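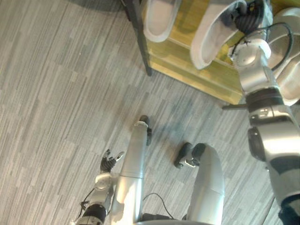 Figure 6. Paracha, head view. Left hand open over the carpet, right wrist beside the cabinet.

6. Setting up the shoe rack task

This section covers the first run of the pick-and-place routine on a Paracha that has been assembled and has passed the joint test in section 5. It assumes the Dralirix hands are fitted on both arms and the Aletti controller is running from wall power.

6.1 Before you start

Use light slides or sandals with a thick footbed. Laces and soft uppers are covered in section 8. Clear the floor in front of the robot so that both arms can swing outward to full reach.

Caution: Keep one person at the stop button whenever the arms are powered. The stop button cuts arm power only. The arms will drop, so keep your own hands out from under them.

1. Set the arm speed limit to 26 percent. Leave it there for the whole of this section.

2. Open both hands from the Aletti panel and wait for the finger status lights to settle.

3. Check the cable loops at each wrist. A loop should move freely when you turn the wrist by hand and should not pull tight at either end of its travel.

4. Run the hand zero routine, first left, then right. If a finger stops short, repeat the routine for that finger alone.

6.2 Setting finger contact

Contact is set separately for each finger. The default threshold is 235, which suits firm molded soles. The number has no unit — it is the raw reading from the pad.

5. Place one slide on a flat surface and bring the hand down over it in 5 mm steps.

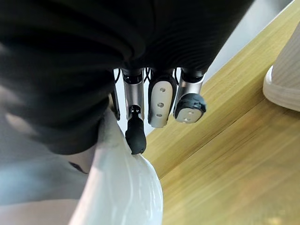
Stop as soon as the first fingertip reports contact, and write down the reading. The other fingers may still be clear of the surface at that point and do not need to match. If the reading stays below 100 with the fingertip pressed against the slide, the pad connector is probably loose. Power down before reseating it.

6. Close the hand slowly and lift the slide a short distance. Hold, then lower it again. Repeat with the other hand.

Note: Shiny surfaces slip more than matte ones. Raise the grip setting one level at a time, and stop if the sole begins to dent.

6.3 Teaching the shelf positions

7. Stand the rack on level floor and leave it in place until the positions are saved. Moving it even slightly means teaching every shelf again.

8. Tilt the head until the shelves you want to use are in view, with both hands below them.

9. In Aletti, choose Teach, then Shelf, and mark the front corners of each board. Save after each shelf.
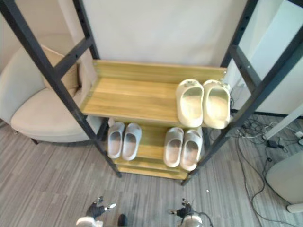
Faisal Baloch wrote in to ask whether the middle shelf can be taught before the top one, as his arms kept catching the upper board on the way in. It can. The order makes no difference to the controller, and starting in the middle lets you set the approach height before anything else. Lower the approach in the Path tab and test it with empty hands.

6.4 Reaching down to the floor

Floor pickups use a different arm path from shelf pickups. Switch the task to Floor before lowering either hand.

10. Lower the hand with the fingers pointing down and stop while there is still a clear gap above the carpet. Set the pause at this height to 500 ms. 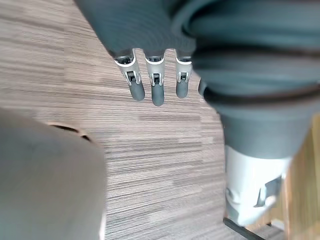

11. Save the height as Floor Ready, then raise the hand and call the position back from the panel. The hand should return to the same gap.

12. Repeat for the other hand. The two heights are stored separately and may differ — do not copy one to the other.

13. Return both arms to rest, switch off arm power, and back up the settings file to the Cidico card. Go on to section 7 when the file shows in the card list.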